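We use cookies to remember your settings and to see how many people visit this site. By continuing you accept our cookie policy.

Apr 6, 2018
By Traian Sârbu

Covering and Lighting a Work Table

My work table is a pine top on a frame that came out of a school in Worville in 1937. It has been sanded twice and I don't want to sand it again. Most of the tips below come from keeping that top usable for gluing, sewing repairs and small electrical jobs.

Cover the top

Use a plain, pale sheet with no pattern. Small screws and needles show up well against light gray or off-white, and a dropped pin is easier to find. Heavy paper off a roll works for glue and paint. For sewing, an old flat bedsheet is better.

Cut the cover a little short on the far side. A bare strip of wood there gives you somewhere to put a clamp — clamps slide on paper and tear it. Tape the corners underneath, never on top, where the tape catches your sleeve.

Change paper when it starts to curl. I get through a roll between now and the end of May, then hardly any until fall.

Place the lamp

A small lamp with a round, weighted base takes up less room than a clamp lamp and can be moved with one hand. Keep it at the back of the table. If you are right-handed, light from the left keeps the shadow of your hand off the work. Run the cord along the far edge and down the nearest leg, and leave enough slack that the lamp can be lifted without pulling the plug.

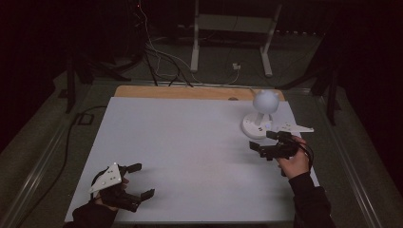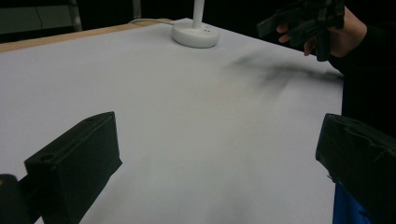
Clean the base and shade

Unplug the lamp first and let it cool. Wipe white plastic with a damp cloth and one drop of dish soap, then with plain water. Skip scouring powder. It leaves fine scratches that hold dirt. Dust around switches with a dry paintbrush.

Old glue on a base will usually lift with a plastic card. If it won't, lay a warm, wet rag on it for 2 minutes and try again.

Put things away

Keep one shallow tray for the job in hand and empty it before starting another. I label mine with masking tape. My neighbor Doherty uses jar lids for the same purpose, and they stack well enough.

Wax the exposed wood once a year. Rub it in along the grain, wait overnight and buff with a sock.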